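When a Robot Arm Misses

Robots in factories and labs can do the same job hundreds of times without getting bored. They still make mistakes. This page is about one kind of mistake: a robot arm that reaches for a block and closes its fingers in the wrong spot. You will read why it happens, why it can be a safety problem, and how people fix it.

What the arm was supposed to do

At a workshop in Flirnetstead, a team runs an arm they call Skillby. Skillby is a practice arm. Its job is to pick up a block, carry it across a board, and set it down inside a loop drawn with a marker. Then a person puts the block back and the arm does it again.

This sounds easy. You could do it with your eyes half closed. But think about how much your body does for you. Your eyes tell you where the block is. Your skin tells you when you have touched it. Your muscles stop pushing when something pushes back. A robot arm has to get all of that from cameras, motors and numbers.

What went wrong

Skillby had finished 500 pickups in June with no trouble. Then one afternoon it began to miss. The fingers came down beside the block and closed on air. On the next try they came down on top of the block and pushed. The motors worked harder and harder, and the arm shut itself off.

Wálter Marulanda looks after the arm. He did not reach in to move the block. He pressed the red stop button first, checked that the arm was still, and only then went closer. After that he looked at the pictures from the small camera near the arm's fingers. A camera like that sees things from very close up, so a block can fill a whole corner of the picture and a fingertip can look blurry.

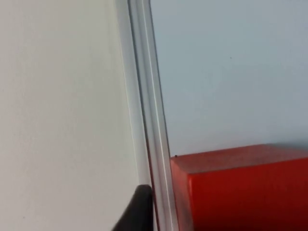
Why can't the robot just look and see that it is in the wrong place?
A robot only checks the things it has been told to check. Skillby's program used the camera to find the block at the start of each move. Once the arm was on its way down, it followed the path it had planned and did not look again.

How a robot knows where its hand is

Every joint in a robot arm has a sensor that measures how far the joint has turned. You have joints too: your shoulder, your elbow, your wrist. If you close your eyes and lift your hand, you still know where it is. The robot does something like this with math. It takes the angle of each joint and the length of each part, and works out where the fingers must be.

The math only works if the measurements are right. Imagine your ruler started at 1 instead of 0. Everything you measured would come out wrong by the same amount, and you might not notice until you tried to fit two pieces together.

The camera has to be measured as well. The robot needs to know exactly where the camera is and which way it points. If the camera gets bumped, the robot may believe the block is in one place when it is really in another.

Finding out exactly where everything is has a name. It is called calibration (say: kal-uh-BRAY-shun).

What the team found

The team made a list of things that could cause a miss. Then they tested them one at a time. If you change two things at once and the problem goes away, you don't know which change fixed it.

1. The block. They checked that it was the right size and was not sticky or chipped. It was fine.

2. The light. Cameras can be fooled by shadows and shiny spots. They ran the test with the lights turned down and then turned up. The arm missed both times.

3. The joints and cables. A cable that is too tight can tug on an arm as it turns. A cable that hangs too low can catch on something. They moved the arm slowly and watched its cables at every turn. Nothing pulled.

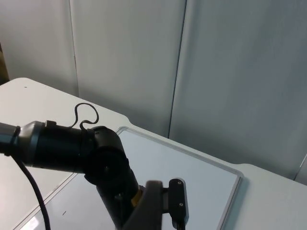 4. The camera mount. A screw holding the camera had worked a little loose. Each time the arm stopped, the camera could tip by a tiny amount. Up close, that was enough to put the fingers 15 millimeters away from where they should have been, a bit less than the width of a penny.

Shaking is a common reason for screws to come loose. You may have seen it happen on a bike or a scooter.

Why a small miss matters

A foam block that gets squashed is no big deal. But the same kind of mistake can be serious with a larger machine. A robot that lifts car doors could drop one. A robot that packs glass jars could break them. And a person standing nearby may expect the arm to go one way when it goes another.

For this reason many robots have a force limit. The force limit is a number in the program that says how hard the arm is allowed to push. When the push gets bigger than that number, the arm stops. Skillby's force limit worked. The program that ran the camera did not notice anything wrong, but the limit did not need the camera.

Safety rules the team follows

Stay outside the line on the floor when the arm is switched on.

Know where the stop button is before you start.

Never grab something out of a robot's fingers while it is running. A robot that has stopped may only be waiting for its next step.

Tie back long hair and take off loose bracelets.

If the arm does something strange, stop it and tell someone. Do not run it again to see if it gets better by itself.

How they fixed it

Wálter tightened the screw and put a drop of special glue on it to keep it from turning. Next the team did the calibration again. They also changed the program. Now the arm pauses partway down and takes one more look. If the block is not where it should be, the arm goes back up and starts over.

The extra look makes each pickup 4 seconds slower. The team decided that was all right.

Before they called the arm fixed, they ran 600 more pickups, with someone in the room the whole time.
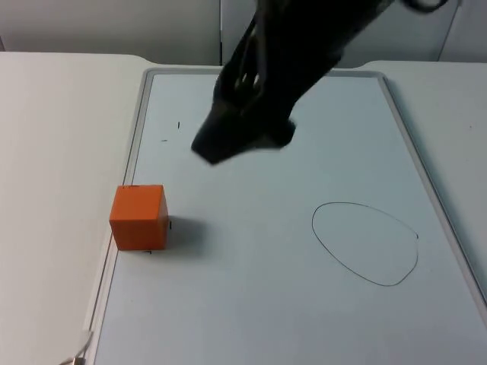 The robot arm above the board, with the orange cube on the left and the drawn loop on the right.

Try it yourself

You need a small block or an eraser, a sheet of paper, a pencil and a friend.

Draw a loop on the paper and put the block next to it. Look at the block for as long as you like. Then close your eyes, reach out, and try to pick it up with two fingers and set it in the loop.

Now do it again, but have your friend slide the block over by the width of one finger after your eyes are closed. What did your hand do? Did you feel around for the block, or did you pinch the air?

For the last round, you may open your eyes once, for one second, when your hand is halfway there. Skillby's new program does the same thing.

Words to know

Calibration: measuring the parts of a machine so that its numbers match the real world.

Force limit: a setting that stops a robot when it pushes too hard.

Gripper: the part of a robot arm that holds things.

Joint: a place where an arm can bend or turn.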